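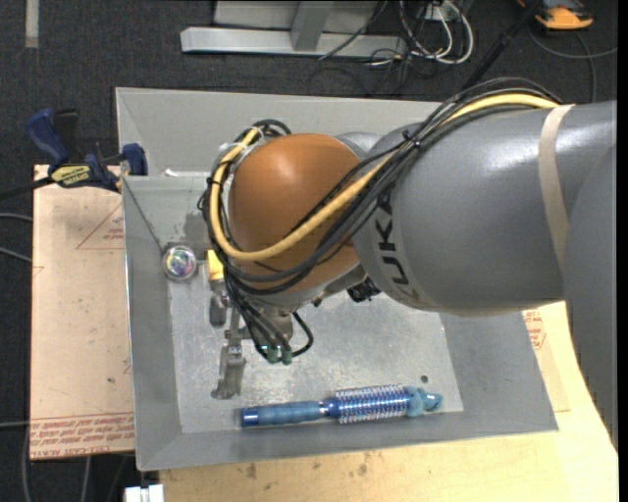 Our project is a study of how people in one town talk about color, and we began it because two of us got into an argument over a couch. One of us called it orange and the other said it was brown, and after a week of this we had a topic for our spring term report in Language and Society. English is generous with words for that part of the range. A burnt orange can be called rust, copper, pumpkin, terracotta or plain orange depending on who is talking, and a plain gray gets nearly as many names once you start asking older people who have bought a lot of house paint. We wanted to find out which of these words people in Pirnton really reach for, and whether it matters where they grew up, what they do for a living, or who taught them to sew.

## What we already knew

In class we had read about basic color terms, which are the short, common words that nearly every speaker of a language knows and uses without thinking of an object first. "Red" is a basic term. "Salmon" is usually not, since it belongs to the fish before it belongs to the shirt. We also learned that languages cut up the range in different places. Hungarian has two everyday words for red, piros and vörös, and speakers don't swap them freely: wine and blood tend to be vörös, while a ripe apple is more likely piros. That detail stuck with us because there is a bakery on Ollgate called Vörös, and we must have walked past the sign a hundred times without wondering what it meant. (We did some of our planning there. The poppy seed rolls deserve a mention in the acknowledgments and are getting one here.)

What we could not find was anything on our own area. Pirnton had dye works along the river for several generations, and our guess was that some of the trade words might have survived in families after the works closed.

## How we did it

We made a set of 20 painted cards. The paint was ordinary wall paint mixed at the hardware store, brushed onto heavy card in two coats and left to dry flat under a stack of textbooks with wax paper between them. Our first set curled badly and we had to throw it out, which cost us a weekend and most of our budget. For the second set we painted the backs as well, and those stayed flat all term.

Each person was shown the cards one at a time and asked, "What color would you call this?" We wrote down the first answer, and then anything they added afterward, because we noticed very early that the second thing a person says is often the interesting one. People give you "green" to be polite, and then they look at the card a little longer and tell you it's the green of their school gym.

We held our sessions in three places: the public library, the laundromat on Ollgate, and the Saturday market. The library had the best light and the most patient people. The market had the most people and the worst light, with the awnings throwing a yellow cast over everything, so after the first morning we moved our table out to the end of the row where the sky was open. We were cold but the cards looked like themselves again.

We typed everything into Cundeo, the survey tool our department uses. It wants every answer to fit a category, and we spent a long time deciding whether "sort of a mustard" should be filed with "mustard" or kept by itself. In the end we kept the hedges. They seemed to us to be part of the answer.

By the end of March we had 800 answers in the file, and we stopped there.

## What people said

The reds and blues gave us very little trouble. Nearly everyone used the plain word, and the few who didn't were mostly people who painted or quilted.

The trouble was all in the middle. The cards between orange and brown had the widest spread of names of anything we showed, and people were slower to answer. Rust was the favorite overall. Terracotta came mainly from people who gardened, and pumpkin mainly from parents with small children at the table. Several older speakers used "madder" for one of the reddish browns, and when we asked where they knew it from, they said it was just what their mother called it. This was the happiest moment of the project for us. Madder is a dye plant, and it was the only word in our whole file that we felt we could link to the old works with a straight face.

We had also hoped for a clear difference between gray and "slate." Instead we found that the same person would use both for the same card if we showed it twice. One woman called a card slate at the library and dove when we met her again at the market, and was quite sure both times.

We looked at age, and younger speakers did use more words that come from screens and packaging. "Rose gold" turned up for a card that an older group called "dusty pink" or "old rose." Teal was common at every age, which surprised us, and nobody hesitated over it.

## Problems

There are 5 things we would change if we did this again, and we'd like to be open about them.

1. We asked "What color would you call this?" in slightly different words for the first few sessions, before we had it printed on a sheet.
2. We didn't ask about color vision. It felt rude at the time, and it was a mistake to let that decide it.
3. The laundromat was a poor choice. The tube lights there turned our two palest cards into the same card.
4. People at the market listened to each other. If the first person in a group said "rust," the rest of the group said "rust."
5. We showed the cards in the same order every time, so the browns always came right after the oranges, and we can't say how much of the hesitation was our own doing.

The last one bothers us the most. Shuffling the cards would have cost us nothing, and our instructor did suggest it in a note on our proposal that we read too quickly.

## What we think it means

We don't want to claim too much from one town and one set of painted cards. Still, we feel fairly comfortable saying that people in Pirnton share their basic terms almost completely and part ways once the color falls between two of them. When that happens they borrow from whatever they handle: soil, yarn, makeup, vegetables, old cars. The dye works may have left a word or two behind, and we would love for somebody to follow that up with recordings of longer conversations, in people's kitchens if they'll allow it, where nobody is being handed a card.

As for the couch, we painted a card to match it and slipped it into the set as number 4. Most people said rust. The two of us who started the argument have each taken this as a win.

## Appendix: notes on the cards

The cards and the answer sheets are in the box file in the department office. Please keep the lid on, as the pale ones have already started to yellow along one edge. The card for "old rose" has a thumbprint in the lower corner from the second coat and should be replaced before anyone uses the set again. Paint codes are written on the backs in pencil.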